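Drawing from Objects – Handout 2: Setting Up a Still Life
Tolcombe Evening Studio, notes by Duygu Altıntaş

Welcome back, everyone, and thank you for the lovely sketches you pinned up before the break. We'll spend this session on a small arrangement with a desk lamp, two peppers and something round, and I'd like you to take your time with it – more time than feels comfortable, if you can bear it.

Start with the gaps. A blue lamp and a red chili pepper both shout for attention, so lightly draw the white spaces between things first and let the colors wait. 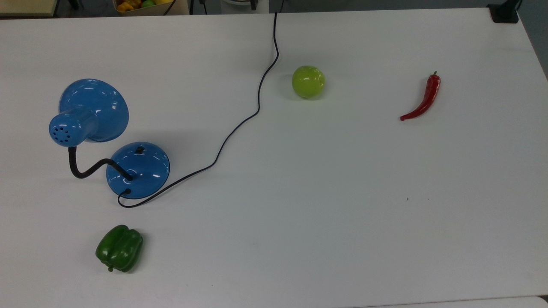

The power cord is worth a whole page of your sketchbook. Follow it slowly with your pencil and keep your eyes on the bends, and please don't rub out the wobbles, I'm rather fond of them. Yiğit Sarıgül will be going around with spare pencils if yours gives up on you.

After tea, find a second viewpoint and begin again on a clean sheet. The lamp's cone and the dome of its base will give you quite different curves from a new angle.

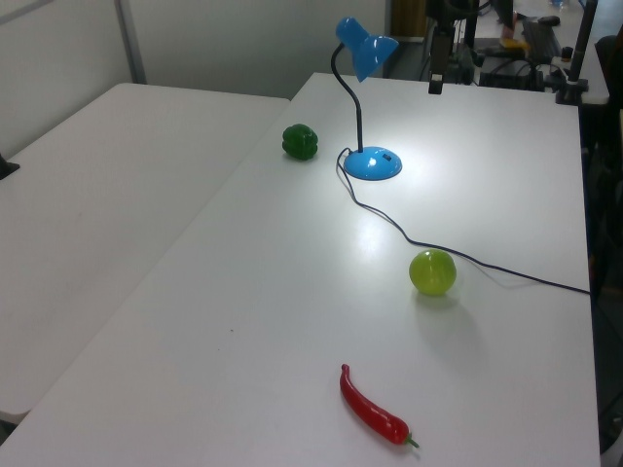
Look for the soft shadows too, and keep them paler than you think they should be. For homework, choose one pepper from your own kitchen and draw it twice, once on its side and once standing up. Bring both drawings in June.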